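Print | E-mail this post

Dropping the Satellite Package for Streaming Hockey

January 2023
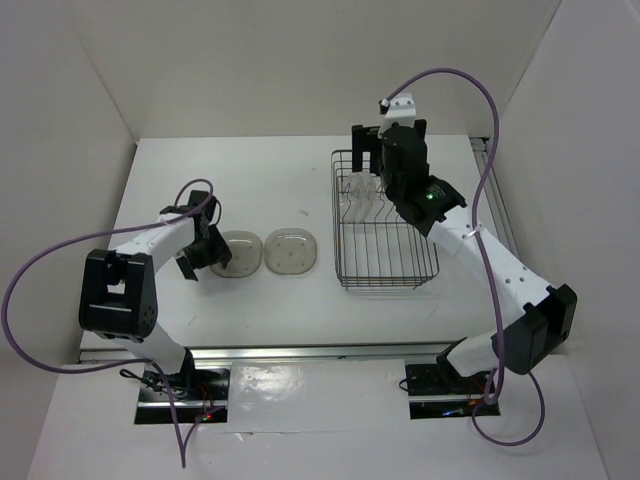
Ottar Viklund wrote to me after my last post and said I was wasting my money. His view is that anyone who watches one team should buy the one regional channel and forget the rest. He has the Ifans sports add-on and nothing else, and he says he gets every home game and most of the road games for less than I was paying in equipment fees.

He may be right for his case. Mine is a little different. I live outside the Sestbridge area, so the regional channel is blocked for me, and I follow 2 teams in different divisions. That rules out the cheap way of doing it.

For years I had the full satellite package. The bill kept going up and I kept paying it. When I added up last season, hockey alone had cost me $514, and that was before the box rental. I called to cancel in the fall. The man on the phone offered me $100 off if I stayed through February, and I said no, mostly because I had already ordered the new service and didn't want to send it back.

The new service is Stekik. It cost $423 for the whole season with both teams included. I have had it long enough now to say how it works.

The picture is good. On a normal night it is as sharp as the satellite was, and the puck is easier to follow on the far side of the ice. It drops for a few seconds when the game starts, then clears up. I watched one overtime where it stuck on a faceoff and I had to restart the app. By the time it came back the teams were in the handshake of it – goalie getting mobbed, crowd on its feet – and I had to go find the goal in the highlights.

The delay bothers me more. I run well behind the radio, so I can't listen to the local call with the sound down anymore, and I liked doing that. My brother texts me during games and I have asked him to stop.

Search this blog Go

Blackouts are still a problem. If a game gets picked up for national broadcast, Stekik doesn't have it, and the schedule page doesn't tell you until that afternoon. I keep a Zonholm antenna on the upstairs window for the over-the-air games. It gets the stations I need if I point it east.

Replays go up the next morning without the intermissions. I use those more than I expected to, for the late West Coast starts. The app does show the final score right under the play button, so cover that part of the screen with your hand.

I plan to keep it for the playoffs and look at the price again over the summer.

Print | E-mail this post

Get new posts by e-mail. Enter your address Sign up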